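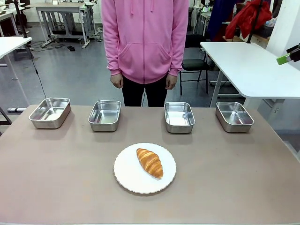
One croissant, four empty trays, and a job that sounds like it should take a second and a half.

Can a Robot Put Away the Pastry Yet?
2018-04-29

I worked the early shift at a bakery called Cordero for most of my twenties, and I can tell you that very little of the job was baking. Mostly I moved things. Racks to trays, trays to counter, counter to box, and then at closing time the sad march of whatever hadn't sold. On a good Saturday we put out 128 croissants before the doors opened, and every single one of them was picked up by a hand at least twice (three times if I was tired and started on the wrong tray).

So when people ask me whether robots are ready to do chores, and they do ask, because I've been writing this column long enough that my family thinks I build the things, I don't think about the backflips and the dancing. I think about a croissant. Could you hand that one dumb job over to a machine and go have your coffee?

My answer for now is no, with a big "but" attached, and I'm going to need a few paragraphs for the "but."

Start with the pastry itself. A croissant is a rotten thing to pick up if you're a pair of hard fingers. It's curved and flaky, the ends are skinny and the middle is fat, and no two are quite the same size. Squeeze too lightly and it slides out. Squeeze too hard and you've got crumbs and a customer who wants a different one. My hands figured this out in one morning, without any help from my brain, which at four a.m. was not really on the premises. A factory machine built to grab the same steel part all day has never had to deal with anything so rude.

Then there's the plate. I love a fancy plate as much as anybody, but a raised edge is a little wall if you're coming in low from the side. Come in from above instead and you have to know how high the pastry sits. Get that wrong and you're either pinching air or pushing down on somebody's breakfast.
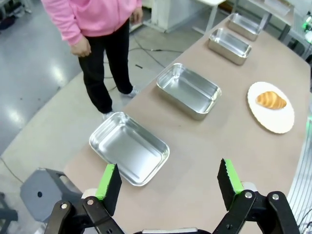 And even if you nail the grab, you still have to put the thing somewhere. This is the half of the chore that people skip when they talk about it. "Put it in the tray" is a fine instruction when there's one tray. With several of them in a row, all shiny, all more or less alike, it's not an instruction at all. Which tray? The one on the left? Whose left? At the bakery we used to stand on opposite sides of the table and say "your left" and "my left" all morning long, and we still got it wrong plenty, and we were people who'd known each other for years.

Shiny metal makes it worse, by the way. I'm no engineer, but anyone who has tried to take a picture of a clean sheet pan under bright lights knows the problem. You get glare, you get a blurry copy of the ceiling, and the bottom of the pan sort of disappears. A person glances at it and thinks "pan." A camera gets a white blob and has to make up its mind about it.

Here's the "but," as promised. I've gotten much more hopeful about all this than I was even in February, when I wrote a cranky piece about my Dedura floor vacuum and its long war with the bath mat. (The mat is still winning. I've stopped keeping score!) A floor vacuum mostly does its own thing, and you tidy up your house to suit it. You lift the cords and move the chairs, and by the time you're finished you could have swept. What I want is a machine that takes the mess as it comes and lets me boss it around the way I'd boss around a new kid on the early shift.

Think about how you train that kid. You don't hand over a binder. You say "this one goes over there" and you point. Pointing is wonderful! It works in a loud kitchen, it works when you don't share a language, and it works when you've forgotten the word for the thing you want, which happens to me more every year. Babies do it before they can talk. If a machine could follow a finger and get it right nearly every time, I'd forgive it for being slow. I'd forgive it for being very slow.
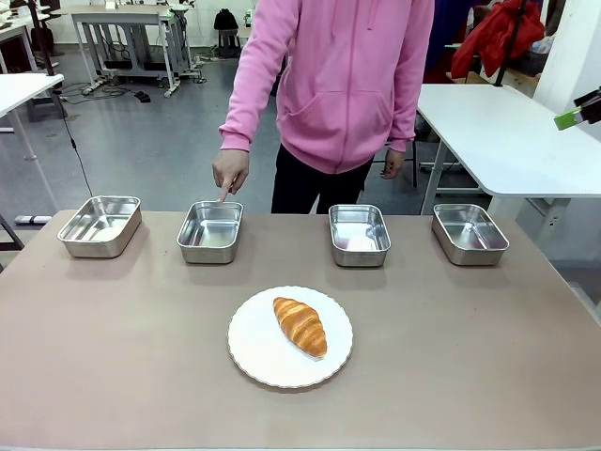 "That one." A finger at the second tray from the left would do for any new hire.

But look at how much is packed into it. A finger doesn't stop at its own tip, it sort of throws a line out into the room, and you have to guess where the line lands. Was I pointing at the tray, or the spot inside the tray, or the scuff on the table next to it? Did I mean put the croissant there, or go clean that one? You and I sort this out from everything else that's going on. There's a pastry on a plate and there's an empty tray, so obviously one goes in the other. Obvious to us, anyway. Somebody has to get that "obviously" into the machine, and I don't think it can be done by typing in rules, one for each kind of breakfast.

I also don't buy the argument that chores are beneath all this effort. I hear it a lot, usually from people who don't do many. When I was at Cordero, boxing up a wedding order of 36 took me 8 minutes and there was always another order behind it. My wrists still complain on cold mornings. If a machine had been able to do the boring half, even badly, even with me standing there pointing, I'd have kissed it on whatever it had for a forehead.

Would it have taken my job? Maybe some of it, and I'm not going to wave that away. I had rent to pay in those days and I'd have been scared. I'd just like us to have that fight about machines that can do the work, and in the meantime be straight about how hard the work is. We pay people very little for it partly because we've decided it's easy. Go try to explain "easy" to a gripper.

So no, I wouldn't hand over the bakery counter this year. I might hand over one tray of it on a quiet Tuesday, and stay close by with a napkin.

More from this column
- My Dedura and the Bath Mat: A Report from the Hallway
- 22 Things I Would Pay a Machine to Fold
- The Self-Checkout at the Prundard Market Hates My Onions
- Why I Still Wash the Big Pot by Hand

Contact Flirkix | © 2018 Flirkix | Back to top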